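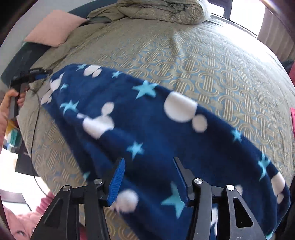

How many recorded demonstrations does a folding policy need before it can be tested on an arm?
The group's working answer is a few hundred per item, recorded in several different rooms, with the bad ones removed first. The number is reviewed under item 3.

Totura project, cloth handling group
Minutes of the September meeting
Held at Pivomwood, small meeting room, 2:00 p.m.

Present: Ásdís Vídalín (chair), Volker Brandes, Usman Janjua, Wahyudi Nugroho (minutes)
Apologies: Rüdiger Reinholz (sent written comments on items 3 and 5)

1. Minutes of the last meeting
Accepted with one correction. Under "Calibration," the left and right gripper offsets had been swapped. Wahyudi has fixed the shared copy.

2. Matters arising
The spare pads from Hollmann have come and are in the second drawer. Two were the wrong size and will go back.
Usman has moved the clock sync check to the start of each recording. If the two grippers disagree by more than one video frame, the session does not start. The operators find the wait annoying but have accepted it.
The consent form for home sessions now covers other members of the household who may come into view. Old forms remain valid for sessions already recorded.

3. Blanket folding, status of the data
Wahyudi reported. The set has 482 demonstrations of fleece blankets being folded on beds with the hand-held grippers, one in each hand. Of these, 58 were rejected at review. The usual grounds were lost tracking during a fast turn of the wrist, or a hand in front of the lens at the moment of grasp. The remainder are labeled and can be used.
Rejections are more frequent in rooms where the bed stands close to a window. The washed-out part of the image gives the tracker little to hold on to. Ásdís asked if drawing the curtains would do. Wahyudi said it would help the tracker but would make all the rooms look alike, and the point of going into homes was to get different light. Agreed to leave the curtains as the household has them and accept the losses.
Volker raised the printed cloth. A printed blanket on top of a printed sheet was expected to be hard for the edge finder, and for small light prints near a hem it is. The edge finder takes the outline of a print for the hem when the print wraps over a fold. A dark blanket on a pale sheet is easier, prints or no prints. He would like the next sessions to include at least one plain blanket on a patterned sheet and one patterned blanket on a plain sheet, so that the two effects can be separated.
Rüdiger's comment, read out by the chair: the count per item matters less than the count per room, and he would sooner see twenty folds in a new bedroom than a hundred more in one we know. Usman agreed in part. He wanted enough repeats in each room to measure how much one operator varies. Settled on a minimum of twelve per room for each operator.

4. Result of the first policy test
Volker reported on the bench test at Ultamgate. The policy was trained on the accepted demonstrations and run on the two-arm station for 197 trials, starting from a blanket laid out at a random angle.
The first grasp was good. The arms generally went to a corner or close to one, and closed at the correct height. The second fold was poor. After the first fold the blanket has two or more layers at the edge, and the arms often picked up only the top one and pulled the fold open again. Volker went back to the demonstrations and found that people deal with this by sliding the lower finger under all the layers before closing. The motion is small and quick, and the current sampling rate keeps only one or two points of it.
Proposal: resample the last half second before each grasp at the full rate and retrain. Agreed. The full-rate files are all kept, so no new recording is needed. 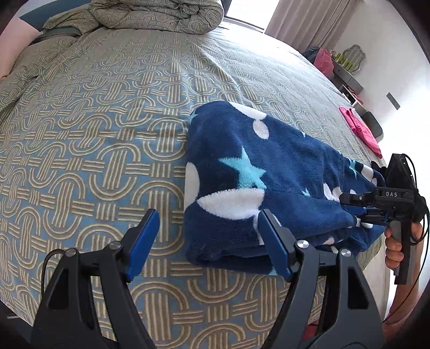
Totura Group Minutes, Vol. 3, page 2

Ásdís asked how the score was assigned when a trial ended with a blanket folded but crooked. Volker has been marking these as half. Usman objected that a half mark hides too much and asked for edge misalignment in centimeters instead. Volker will measure it from the overhead view for the existing trials. Trials without a clear overhead view at the end will be left blank and listed separately.

5. Bunched starts
All test trials so far began with the blanket flat. Many demonstrations include stretches where one end is neatly folded and the other is bunched into ridges, and the operator has to pull it out before going on. Wahyudi suggested labeling these stretches as a separate stage, "straighten." There would be a lot of labeling: over 3,000 clips if every pause is cut. Rüdiger wrote that he did not want anyone cutting clips by hand before the automatic cutter had been tried.
Usman will run the cutter on one home first and compare it with Wahyudi's labels. If they agree well enough, the rest will be done by machine. "Well enough" was discussed for some time and left to Usman.

6. Equipment
The cables on the grippers continue to be a nuisance. They drag on the bedding and can shift a loose edge. Volker has tried routing the cable along the forearm with a cloth strap. It works for him but Wahyudi found that it limited the wrist. To be tried with the other operators before any change is made to the instructions.
Pivot screws to be checked for play before each home visit. A line has been added to the checklist.

7. Any other business
Usman asked for a shelf to be cleared for the blankets, currently kept in two bags under his desk. Ásdís will ask the building office.

Actions
Volker: full-rate resampling and retraining; misalignment figures for the existing trials
Usman: cutter comparison on one home
Wahyudi: book two new bedrooms, with the blanket and sheet pairings from item 3; return the two pads to Hollmann
Ásdís: shelf; send these minutes to Rüdiger

The meeting closed at 3:25 p.m. Next meeting at Ultamgate, same time, so that the retrained policy can be seen running.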